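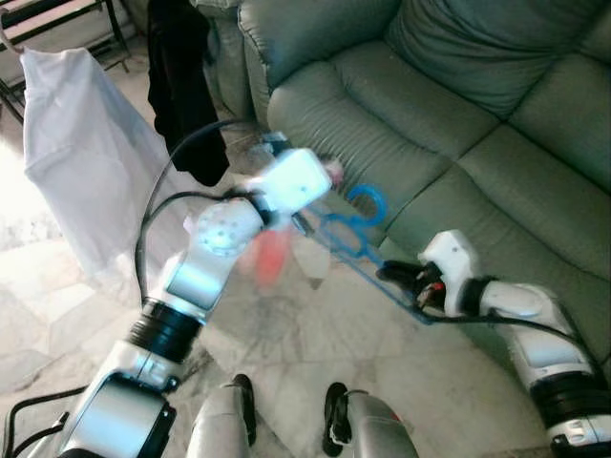
The chair test, and other things I don't believe

My sister-in-law sent me a link in June to something called the Nakomen method. It's a decluttering system. You buy the workbook, you sort your home into "circles," and by the end of 17 days you are supposed to feel lighter. She had done it. She did seem cheerful on the phone, but she is usually cheerful on the phone.

I should say up front that I am a bad audience for this. I have read my share of these books and I've noticed that every one opens with the author at rock bottom in a hallway, unable to find her keys. Then comes the insight. Then comes a list of containers to buy.

Still, I said I'd try it, and I did, more or less.

The first circle is whatever you touch every day. Fine. You put those things where you can reach them, and I didn't need a workbook for that. The second circle is what you touch every season, and the third is everything else, which you are told to "release." There is a whole chapter on releasing. You sit in a chair you like, hold the item in your lap and ask whether it is carrying you or you are carrying it. I did this with a waffle iron. I still own the waffle iron, and I can't report any answer from it.

What bothers me is the arithmetic. The book says clutter costs you an hour a day and gives no source. I went looking for one and found the same claim on a lot of other sites, each pointing to another, and the last one pointed to a company that sells shelving. I lose things. Everybody loses things. But I don't lose an hour a day, and if I did I think I'd have been fired.

My friend Ildikó Dudás disagrees with me on nearly all of this. She hired an organizer from a firm called Storora and swears by it. They came to her apartment for 3 visits and took everything out of the closets, and she says it was the only way she was ever going to look at it all. I asked her what she'd paid and she changed the subject. I asked again a week later and she told me, and I understood why she had changed the subject.

To be fair to Ildikó, her closets do look great. I went over there hoping to find one door that wouldn't shut, and they all shut. She also knows where her passport is, and I had to renew mine last year because I couldn't find the old one (it was in a cookbook).

So I'm not saying tidying is a scam. I'm saying the claims attached to it have gotten out of hand. A clean drawer is a clean drawer. It won't fix your sleep or your marriage, and both of those are in the table of contents.

The part I find hardest to swallow is the before and after photos. The before is always taken at night with the overhead light on. The after is taken in the morning with the blinds open and a plant. I'd like to see one of these taken a year later, with people living in it. My living room never looks like anybody's after, and most days I wouldn't call it a before either.

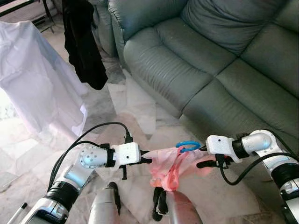 A pink plastic bag, crumpled.

Bags get their own chapter, by the way. Nakomen wants you to fold every plastic bag you own into a small triangle and stand the triangles in a row. I timed myself. It took me longer to fold one than it takes me to find one, and I'm going to put trash in it anyway. Tomás Antunes, who reads this blog and emails me when he thinks I'm being unfair, says the triangles save space. They do save space. I had space under the sink already, and now I have space and sore thumbs.

Here's what I kept. I moved the scissors to the kitchen, because that's where I always am when I want scissors. I got rid of a box of chargers for phones I no longer have — that one felt good, I'll admit it. And I stopped keeping manuals, since they're all online.

What I didn't keep was the evening "reset," where you walk through each room with a basket and restore every item to its circle. I did it for 2 nights. On the third I sat down with a book and the basket stayed in the hall, and by the weekend it had mail in it.

My sister-in-law called to ask how it was going. I told her about the scissors. She said that sounded like progress and asked if I'd gotten to the garage chapter yet. I don't have a garage. Apparently you're supposed to do it anyway, as a visualization, and I haven't decided if I'm going to.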